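Teaching sessions on the two-armed robot: frequently asked questions

Updated October 2020

Questions about bookings go to the lab desk. Questions about how the teaching works are mostly covered below.

What does a session consist of?

You sit at the operator station and drive the robot's two arms and hands through an assembly task while the system records. Each run from start to finish is called a demonstration. The recordings are used later to train a controller that attempts the same task without an operator.

Do I need to know how to program?

No. You need to be able to sit still for a while and follow a task sheet. Operators who have never written a line of code do this work every term.

What is the difference between hand guiding and remote control?

In hand guiding, you stand next to the robot, hold the arm and move it through the motion yourself. In remote control, you wear the gloves and the arms follow yours from across the room. We use hand guiding for single-arm reaching tasks and remote control for anything that involves the fingers. The board task is always done by remote control.

What is the board task?

It is a set of blue parts, white plates and clear frames on a white board. The task sheet tells you which part to pick up and where it goes. Some of the moves are easy, such as standing a thick cylinder upright. The small pegs are harder and take most new operators a few tries.

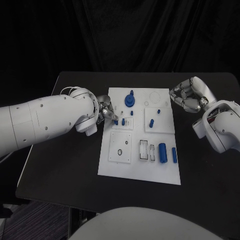
Board task with the left hand at the small plate. The gear is at the far end of the board.

Does it matter which hand I use?

Yes. The task sheet gives a hand for each move. If it says left, use the left, even when the right would be quicker. Keep the other hand clear of the board and still. Small drifting motions in the idle arm get recorded along with everything else, and the controller will learn them.

How fast should I go?

Slower than you want to. Pause briefly before you close the fingers and again before you let go. A steady run is more useful to us than a quick one with corrections in it.

What if I drop a part?

If it lands on the board and you can reach it, pick it up and carry on. Mark the run as "recovered" on the screen when you finish. If it rolls off the board, press the stop pedal and wait for the session lead. Do not reach in yourself while the arms are powered.

Are runs with mistakes thrown out?

Recovered runs are kept in a separate folder and some of them are used. Runs that end with the stop pedal are not used for training. In February we collected 953 demonstrations of the board task and kept 84 of the recovered ones.

How many runs are in one session?

Eleven, with a break after the sixth. You can stop earlier if your arms get tired - please say so, as tired operators produce shaky recordings.

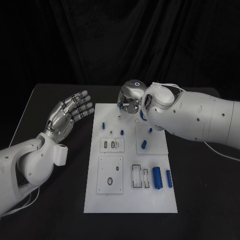

Skorico Robotics Lab, Demonstration and Teleoperation Group

Why can't I feel the part when I grip it?

The gloves send your finger positions to the robot but send no force back. You have to judge the grip by eye. Close until the fingers stop moving on the screen, then hold. Squeezing harder after that does nothing for the grip and makes your own hand cramp.

The robot's hand does not line up with mine. Is that a fault?

Usually not. Your hand and the robot's hand have different proportions, so the match is never exact. Run the glove calibration from the Satedell menu at the start of every session, even if you were the last person to use the gloves. If a finger is still off after two calibrations, tell the session lead and note it in the log.

Do the parts have to start in the same place every time?

No, and they should not. The setup screen shows a new layout before each run. Set the parts out to match it as closely as you can by eye. A few millimeters of difference is fine.

Can I watch my own runs afterward?

Yes, at the review station in the Tiongson Room. Recordings are available the day after the session. You can view them but not copy them.

Who can book?

Staff and students who have done the safety briefing. The briefing lasts 9 months, after which you need to repeat it. Visitors may watch from behind the yellow line but may not operate.

How do I book?

Use the Jikirance calendar and choose "board task" under activity. Put your glove size in the notes field. For group bookings, or if no slots are showing, write to Darragh Ó Néill at the lab desk.

What should I wear?

Short sleeves, or sleeves that push up past the elbow. Take off rings and watches before putting on the gloves. There are lockers by the door.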